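timing: 25 min incl. questions. clicker is flaky, press twice

**Slide 1 – title**

- hi, thanks, Mincombe workshop, afternoon slot, everyone's full of lunch
- we teach arms by doing the job ourselves and letting them copy. Talk is about the "doing the job ourselves" half
- not going to talk about network architecture. Someone will ask. Say: see the Timero writeup, happy to chat after

**Slide 2 – two ways to show it**

- by hand: grab the arm, joints go slack, walk it through the motion
- by remote: you hold a small leader arm, big arm follows
- we started by hand. Fine for one arm. With two arms you run out of hands fast (pause, small laugh maybe)
- also your own body gets in the camera view. Policy learned to look for a sleeve. Took us 4 weeks to work that out, own up to it

**Slide 3 – what we moved to**

- leader/follower pair, one per side, operator sits behind a screen
- operator sees ONLY what the cameras see. Important, say it slow
- if they peek over the screen they use information the robot won't have. Demo looks great, training goes nowhere
- so: a curtain. Cheapest fix in the project
- gripper is on a trigger, spring return. First version had no spring, people squeezed all day, sore thumbs by 3 pm

**Slide 4 – Fiten, what it records**

- Fiten = our logging tool, boring, works
- joint positions both arms, trigger values, camera streams, one clock for all of it
- ONE CLOCK. we lost a whole batch to drift between the cameras and the arm log
- foot pedal starts and stops an episode. Second pedal = throw it away. People need to be able to throw it away without asking
- operator types a note after if somthing odd happened. Most useful field in the whole log, skip nothing here

**Slide 5 – numbers**

- some 1,000 episodes across all clothing tasks
- 158 thrown out by the operator on the pedal
- 92 more pulled later on review, mostly hesitation: long hover, no decision
- hover is poison. Policy learns to hover too. Play the clip if there's time, otherwise just say it

**Slide 6 – operator habits that matter**

- same start pose every time. Print it on a card, tape it up
- move at a steady pace, slower than feels natural, don't stop dead halfway
- if you miss a grab, recover and carry on, keep it. Recoveries are gold. We used to delete those, dumb
- vary the garment positions between episodes on purpose. people get tidy without noticing and everything ends up in the same spot
- swap operators after an hour. tired demos look ok on video and bad in the joint plots
- two styles of grabbing a hanger in our crew (by the hook, by the shoulder). Mixed them, got an arm that went for the gap in between. Now we agree on a style per batch

**Slide 7 – hanging garments, why it's hard**

- cloth moves when you touch it, moves again when you let go
- thin wire hangers: depth is hard to judge on a flat screen, new operators reach short
- dark cloth on a camera is a blob, no folds. Turn the lights up before you blame the model
- two arms near one rod = they can get in each other's way. Leader arms don't feel that. No force feedback on ours, so operators have to watch for it
- the picture: point at the cables first, purple, looped over both arms. Slack matters, an arm at full reach needs it
- then point at the gripper by the garments, angled fingertip. Then the basket on the right. leave it up while talking 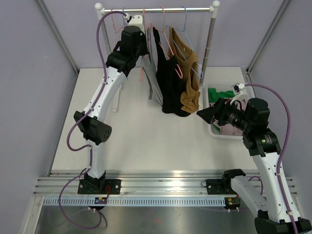
*Last changed: September, 11:40 pm*

**Slide 8 – both arms on one rail**

- both bases on the same rail, so the spacing stays put. measure it anyway after any bolt work
- black garment in the middle, tan tank next to it: ask the room which one they'd rather pick out on a bad camera
- the Tesfamariam rig had the arms farther apart, old demos from there did NOT transfer. Don't promise anyone they will

**Slide 9 – if you're starting**

- do fifty episodes, train, look at it fail, then fix your demos. don't collect for a month first
- write down the task in one sentence, incl. where it ends. "garment off the rod" and "garment in the basket" are diffrent tasks
- have whoever trains the model drive the arms for a day. Changes how they talk to the operators

**Slide 10 – questions**

Likely ones:

- why no VR headset? tried it, people felt sick, went back to leader arms
- can the policy beat the operator? on speed, sometimes. on weird tangles no
- sharing the data? asking. say "asking", nothing more
- cost of the leader arms? printed parts plus cheap servos, number's in the backup slide

if short on time drop slide 6 last two points and all of 9 except the first line. Laptop charger is in the side pocket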